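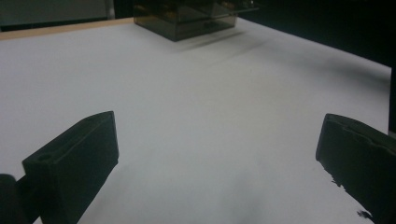
Reading time: 5 min

Home > Kitchen > Surfaces > Care Guides

White tabletops: routine care

A matte white top shows gray smudges sooner than a glossy one. The Pliven Household Service advises the following.

Clear the table and remove crumbs with a dry cloth. Add a few drops of mild dish soap to warm water, wring the cloth well, and wipe in straight passes from the far side toward you. Rinse the cloth and repeat.

For marks that remain, leave a damp cloth in place for 10 minutes. Scouring pads and powders should not be used, as they leave shiny patches on a matte finish. Dry with a clean towel and check the surface from a low angle in daylight.

15 shares | 5 comments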